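Clearing the Table, One Plate at a Time

24 October 2021

Ask a robotics engineer when a machine will clear the dinner table and you will get a question back: which table? With the same dishes in the same places every night, the job is close to solved. With a family's leftovers on it, the estimates spread out quickly.

Ghassan Mahasneh has spent most of his career on the gap between those two tables. He runs manipulation testing at Eneo, a contract lab in Zunville that evaluates two-armed robots for customers who want to know what they would be buying. In May his group finished a series of 400 trials built from ordinary chores: bottles, plates, towels, drawers. The robots completed 269 of them without help.

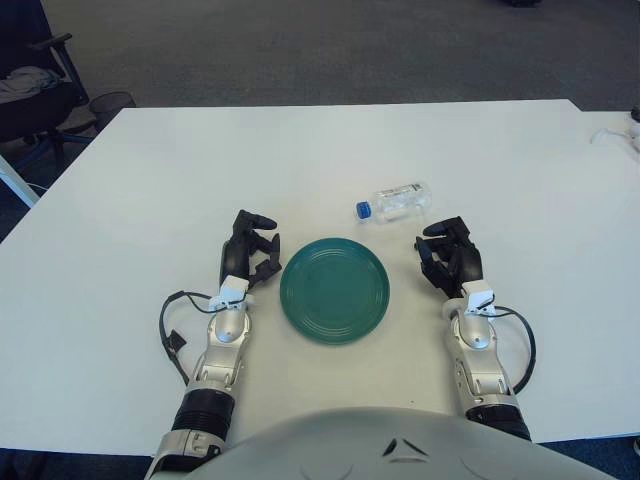
Mahasneh considers that total the least useful number in his report. Failures were concentrated in a few kinds of contact, and most of those involved objects that give way, roll or let light through. A clear plastic bottle lying on its side beside a plate combines all three problems. Depth sensors tend to see the table behind it. The label helps, and so does an opaque cap, blue in this case, because both give the vision system a surface to measure. Once the position is known, the wall still has to survive the grip. Too little force and the bottle rolls; too much and it buckles, which moves the points the controller was relying on.

Plates fail differently. A rigid plate is easy to see and hard to get under. A person tips up the rim with a fingertip and slides the others beneath it, a motion so routine that few people could describe it. A machine needs touch feedback at the fingertip, or a table edge to drag the plate toward. 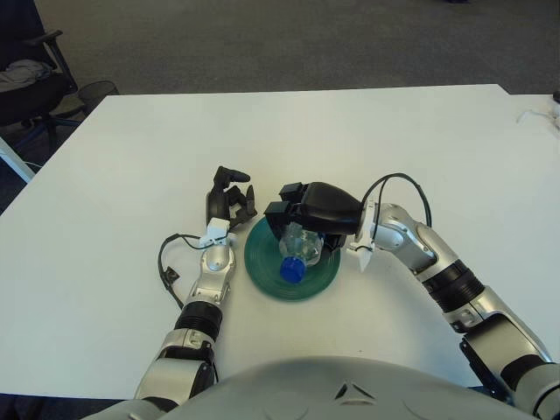 The choice of hand remains unsettled. Fingered hands can in principle do both jobs, but they have more joints to calibrate and more parts to wear. Parallel grippers close in one direction, cost less and are easier to repair. Mahasneh's customers on the shop floor nearly always pick the gripper. Daher, a packaging firm that sent two engineers to observe the trials, wants a cell that can sort returned containers and has no interest in fingers.

Speed is the other obstacle. The median bottle transfer took 70 seconds, planning included. Gelgate, which runs kitchens for office buildings, told the lab it would look again when that figure drops to single digits. For a factory with fixed part positions, most of the planning time disappears, and the arithmetic is already tolerable.

Homes are further off. Mahasneh expects useful machines in commercial dish rooms first, where the plates match and the floor is flat. His next series will have 462 trials — the additional ones all use wet objects.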